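Night cream base, batches 3 and 2 compared
2021-03-08

Last updated after the evening weigh-in.

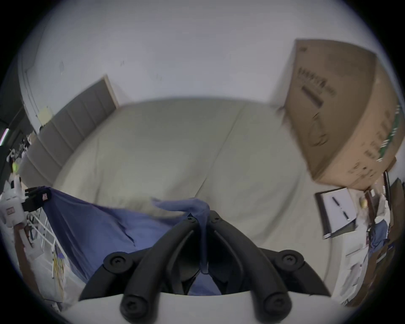

Carried on with the night cream from December. The aim is still a plain, fragrance-free cream for dry skin that doesn't sit on the face like candle wax. Batch 2 was the one everyone called greasy. Batch 3 has less shea and more of the light ester from Zemano.

Oil phase to 75 C in the water bath, water phase to the same, both held for twenty minutes. Water into oil with the stick blender, short bursts, then hand stirring down to 40 C. Preservative and vitamin E went in at 38. Left it to cool under a lid with the stirrer still in, so there was a bit of a skin on the shaft when I came back. Scraped that off and did not put it back in the pot.

Final weight of batch 3 was 233 g. Batch 2 came out at 244 g from the same starting weight, so we lost more this time. Most of it will be water going off during the hold. I forgot to weigh the beaker before and after heating and didn't top up. Next time weigh, top up, then combine.

pH 5.4 on the meter, 5.5 on a strip. Fine, no adjustment.

Feel, back of hand, clean dry skin:
Batch 2: heavy drag, shiny after ten minutes, still there after an hour.
Batch 3: spreads quickly, slight white trail for the first few rubs, gone in under a minute. Shine much lower. A bit tacky at five minutes, which I put down to the glycerine. Could drop from 5% to 3% and see.

The white trail is the soaping we had with the first emulsifier from Flovico. I thought changing grade had fixed it. It's less than it was but I wouldn't want to sell it like this. Options are a small amount of silicone, which we said we wouldn't use, or cutting the cetyl alcohol by half and thickening with gum. Will try the gum first. There's an open bag of xanthan on the second shelf, check the date on it.

Smell: batch 3 has a faint raw-oil note that batch 2 doesn't. I opened a new bottle of the Gwilliam rosehip for this one and the old bottle smells cleaner. Keep both back and sniff them side by side before using any more. If the new one is off, it goes back.

Jars: the Patonow sample jars arrived, glass with a white liner. Lids are tight enough. Filled four and put two in the warm cupboard at 40 C, one in the fridge and one on the bench. Labels say N3 and the date. The remainder is in the big tub, also marked N3, please don't use it as hand cream until the feel test is finished.

Sore patch on my left wrist is from the washing-up liquid, not the cream. Noting it so it doesn't get counted.

To do
- N4 with gum, half the cetyl, glycerine at 3%
- weigh beakers before and after the hold
- compare the two rosehip bottles
- order more pH strips, nearly out
- look at the warm jars after a week for any oil on top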